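Sim cell notebook – Grecu kitchen
Sunday, July. Started 2 pm, still here.

Picking up where I left the last page. The wrist camera on the Storkus model was sitting too far back in the mount, so all we got was palm and a sliver of finger. Good news first: it's sorted, and I'm really pleased with it. The longer version follows because I will forget it otherwise.

What was wrong

The camera in the model hung off the wrist link. On the real machine at Basodcombe the bracket bolts to the gripper body, on the far side of the Bristov adapter plate. The adapter is 13 mm thick. Nobody put the adapter in the camera's chain when the model was built, so the camera was 13 mm behind where it should be, and then somebody (me, I checked the log) tilted it to get the fingertips back in view and called it good. Two errors leaning on each other. The tips looked fine at one jaw opening and wandered off at every other one.

I took the tilt out first, then moved the camera to hang off the gripper body, then put the tilt back as it is on the bracket drawing, 11 degrees. Doing it in that order matters a bit. If you move the parent first the old tilt gets baked into the new transform and you end up chasing a rotation about an axis that has no business being there. I did it the wrong way round the first time and spent a good while staring at a view of mostly ceiling.

Then the same on the other arm. Don't mirror it by flipping the sign on everything! The brackets are the same part on both sides, they aren't handed, so the camera offset copies straight across. The arm is mirrored, the gripper isn't. I've put a comment in the config to that effect in capital letters.

Jaw zero

While I was in there I redid the jaw zero, which had been on the list for ages. Procedure, for whoever does this next:

Load the cell with physics paused.
Command both jaws closed and step until the finger joints stop moving.
Read the joint values, and don't trust the display, it rounds. Print them.
Write those values in as the closed offset, per finger. They will differ slightly.
Open fully, step, close again, and check it comes back to the same numbers.
Save, reload from disk, check once more.

The last step caught me out. The saved file was fine but the loader was still reading the cached copy, so I had a lovely gripper in the running session and the old one on reload. Clear the cache folder by hand for now. I'd love to make the loader compare timestamps, and it can't be much work, but not today.

One finger was closing past centre before, which explains the odd sideways nudge we kept seeing on small items. I had blamed friction for that and gone and raised it. Friction is back to where it was. If the fork starts slipping, look at the contact patch on the finger pads before touching friction again, please.

Counter and props

The counter collision shape is one long box, simple, and should stay simple. The top of it sat a hair above the drawn surface, so everything on it floated very slightly. I've dropped it to match. All the food and the plate need to be re-settled after any change to counter height, otherwise they fall by that hair on the first step and the round things go for a wander. The bread roll is the worst for it. The red one isn't much better.

The plate is still the coarse mesh with the faceted outline. I like the smoother one, it's prettier, but the coarse one is faster to step and the wobble when it's set down is closer to what the real plate does on stone. Keeping coarse. The cutlery uses its own mesh for drawing and a couple of thin boxes for contact. Thin boxes and fast arm moves don't get along, so the approach speed near the counter is capped, and the cap lives in the cell file and not in the arm file. I looked in the arm file for it again. I always do.

The wall panel with the desert on it has no collision at all and doesn't need any. I did check that neither arm can reach it from the base position, since the parked arm goes up pretty high.

Park pose

I changed how the idle arm waits. It used to hang down beside the body, which is tidy, but from there it has to swing out around the counter edge to get anywhere, and the planner came up with some wild routes. Now it waits raised with the elbow in and the forearm close to vertical. The route in is shorter and much easier to read when you're watching. It also keeps the fingers well away from the plates while the other arm is working.

The catch is that an arm held up like that needs its gravity compensation on before you unpause. Turn it on, then unpause. If you do it the other way it sags, the controller catches it, and the whole torso rocks. No harm done in sim, but we're going to send this pose to the real Storkus at some point and I want the habit in place before then. I've added it to the start script so that it happens without anyone having to remember, and the script now refuses to unpause if the compensation flag is off.

Head view

I left the head camera where it was. A good bit of the body shell sits in the lower part of the view and people ask every so often if we can hide it. We can, it's one flag, but the shell is there on the real one too and it blocks the same part of the counter front, so anything that works with it hidden is kidding us. It stays visible. Same for the palm in the wrist view.

I did turn off the soft shadows. They looked great, and they cost a lot, and the wall was picking up banding. Flat light for the set-up work and we can bring the nice light back for final renders.

Timing

A full reload with the cache cleared takes up to 18 minutes on the old workstation. That hurts. The new one is so much quicker that I've stopped making tea during it, and I'd suggest booking the new one for anything that touches the meshes. For config changes only, the old one is fine, you don't need a full reload.

Views saved with the new config, wrist and head:

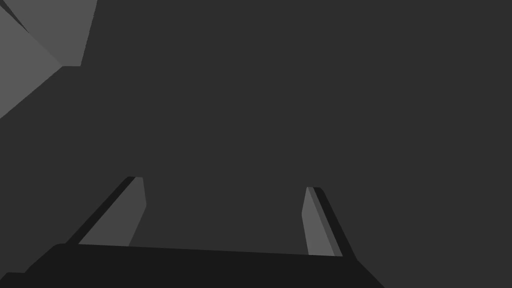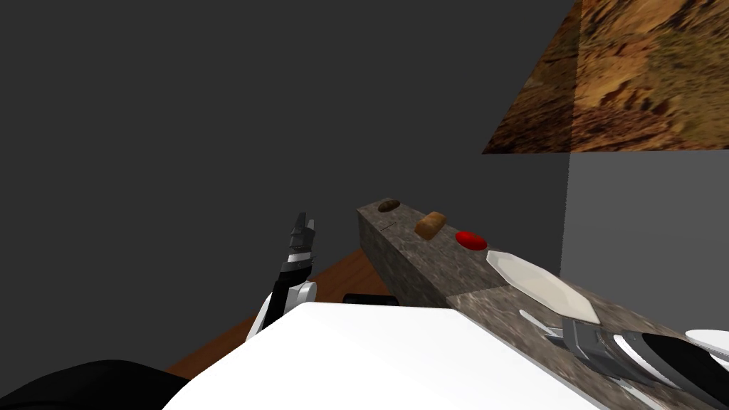
Lorna Tesk
Simulation and cell set-up, Storkus bench

Notes on the two views. In the wrist one the thing I look at is the palm along the bottom and both fingertips clear, with the jaws open and nothing between them. If a tip is missing, the camera parent is wrong again. The pale block up in the top left corner I haven't identified from the view alone. Next time I have it loaded I'll switch on object labels and find out, and write it here. It would be good to know if it's a prop or a bit of the cell.

The tips aren't at quite the same height in the wrist view, the right one is a touch lower. I'd been ready to go hunting for an offset error over that, but the bracket does sit a little off square on the real gripper as well, and the drawing shows it. Leave it alone. The grey of the finger faces differs between left and right too. I put that down to the lighting direction, and haven't tested it.

In the head one, one arm is up and the other is down by the plate and the fork or spoon or whatever it is from that angle (I can never tell, and the prop list has both). There's a small dark box shape low down near the foot of the counter, just showing past the white shell. I thought it was part of the base. It might be a leftover prop from the old cell. Check the scene tree, and if it's a leftover, delete it, because the base could catch on it when we start driving.

Still to do

Object labels on, sort out the pale block and the dark box.
Timestamps in the loader, or at least a warning when the cache is older than the file.
Finger pad contact patch: measure the real pads at Basodcombe with calipers and compare. The drawing is for the older pads.
Second plate or bowl at the near end of the counter. It sits very close to where the gripper works. Try shifting it along by one plate width and re-run the reach check.
The long thin stick thing near the front edge at the far end has no entry in the prop list. Give it a name.
Run the jaw zero on the real grippers with the same procedure. I want to see if those two fingers differ as well. I bet they do, and it'd be a treat if they differ the same way.
Ask Bristov for a drawing of the adapter with the bolt holes dimensioned, ours is a scan of a scan.

Config is saved in the Grecu folder as revision 2. Revision 1 has the bad camera parent, so don't start from it, but don't delete it either, I want to run them side by side on the slow pick and see what the difference was costing us.

Old workstation left on, reloading. Lights off at the back.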